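**Tondari two-arm collection, progress report to the Rowbotham fund**
Feb 27, 2022

We're past the halfway mark of the grant and I'm glad to say the collection side of the project is in much better shape than it was at the last report. As of this week we have 924 accepted demonstrations, all done with both arms under human control, all labeled and backed up. The plan called for fewer than that by now, so we're using the breathing room to go after harder tasks.

## What we collected

The first stretch of the work was rigid objects: blocks, cups, chess pieces, small toys. These gave us a steady stream of clean examples and helped the operators get comfortable. A new operator now needs some 20 practice runs before we start keeping their data. We expected that number to be a lot higher, and it has made scheduling much easier.

Since then we've moved on to soft and floppy items, mainly plastic bags, and this is the part I'm most excited about. A bag never looks the same twice. It folds over itself, it shines under the lights, and it changes shape as soon as a finger touches it. The learning system needs to see plenty of that, and it needs to see people dealing with it in different ways.

So far 115 of the accepted demonstrations are bag tasks. Each one is a short job given to the operator as a single sentence, such as "pick up the bag and hand it to the other arm" or "put the bag in the bin." We leave other things on the table on purpose, and we move them between runs, so the system can't get by on memorizing one layout.
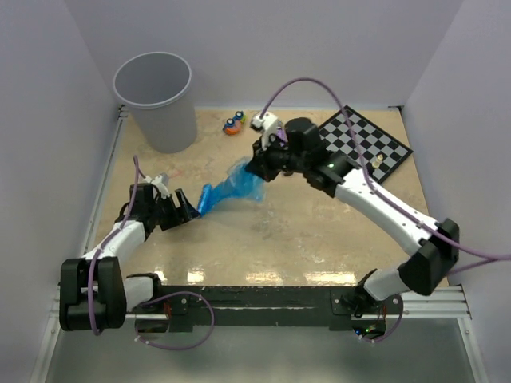
Handing over between arms is where the operators have improved most. Early on, people tended to close the second gripper too soon and grab a loose fold, and then the bag would slip when the first gripper let go. Now they wait, line up with a thicker part of the plastic, close, give it a small tug and only then release. We've asked them to keep that tug in. It's a nice habit and we'd love for the trained policy to pick it up!

We also keep the fumbles, as long as the operator recovers and finishes the job. They get their own label, "recovered," and Clirkik, our labeling tool, can filter them in or out when we train. Runs that end in a failure are stored separately and aren't part of the total above.

## Training so far

We've trained 2 early policies on the rigid-object data. Both pick up blocks reliably when the block is near the middle of the table and get shaky toward the edges. That matches where most of our examples were recorded, so we now give operators a printed start position for every run and spread those positions out to the corners.

No bag policy yet. We'd like a bigger set before spending compute time on it, and the Gralotetti cluster is booked solid for the next few weeks anyway.

## Problems

- Glare on the tabletop bothers the wrist cameras at some angles. We tried dimming the room, but then the operators had trouble seeing thin plastic. A matte table cover is on order.
- Labels written in the first weeks are uneven. Some say "bag," some say "trash," some name the color. We're going back through them by hand.
- Gripper fingertips wear faster than we budgeted for. A small line for spares is in the attached cost sheet.

## Next

Bag collection continues through the spring, with two bags at once as the next step up, and then cloth. We aim to have the first bag policy running on the arms by June and would be happy to show it to anyone from the fund who wants to visit. One request: please let us know whether the leftover travel money can be moved to operator hours. We have two trained people who would gladly take more shifts.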